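Sketeo Community > News and Newsletters > Publishing
Thread: Obituary alerts, send to full list or opt-in only?

nkm_desk
We run a morning news brief on Sketeo for Lusdale and the surrounding county. List size is 3,182. Until now, deaths of public figures went out as a separate alert to everyone, outside the 6 a.m. issue. After the last two alerts we had more unsubscribes than in all of July. I am considering moving them to an opt-in segment. Has anyone done this and kept open rates stable?

tabstop
Did it last year. The opt-in segment settled at 900 out of a list of 3,000. Opens on the alerts went up, opens on the morning issue did not change. Use a preference link in the footer, not a separate signup form. The form creates duplicate records.

Azadeh Kordestani
I would not segment. A death notice for a former mayor is news for the whole list. The problem is usually the subject line or the number of sends. Set a threshold – office held, local connection, confirmed by family or employer – and send fewer.

nkm_desk
The threshold exists. Two editors read it differently, and that is part of the trouble.
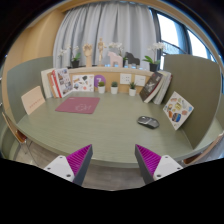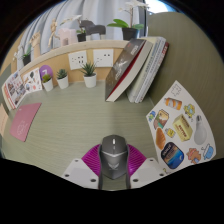
On the subject lines, both alerts had the full name and the word "dies," nothing else. No age, no cause. I don't see what could be cut from that.

Niloufar Mirzaei
Check the send time before changing anything. If both went out after 9 p.m., the unsubscribes may be about phones buzzing at night. Sketeo logs it under Delivery, second tab.

nkm_desk
One at 9:40 p.m., one at 2:15 p.m. The evening one accounts for most of the losses.

Niloufar Mirzaei
Then I would hold anything after 8 p.m. for the morning issue and leave the list alone.

tabstop
Disagree. Holding confirmed news for ten hours means readers get it from someone else. Segment it and send when ready.

Azadeh Kordestani
They will get it from someone else anyway. A brief does not compete on speed. We moved from Zidetti with 1,157 addresses and have never sent a death alert at night. No complaints so far.

nkm_desk
Going with the evening hold for one month, full list, no segment. I'll rewrite the threshold so both editors sign off on each alert. Will post the unsubscribe numbers in this thread when the month is up.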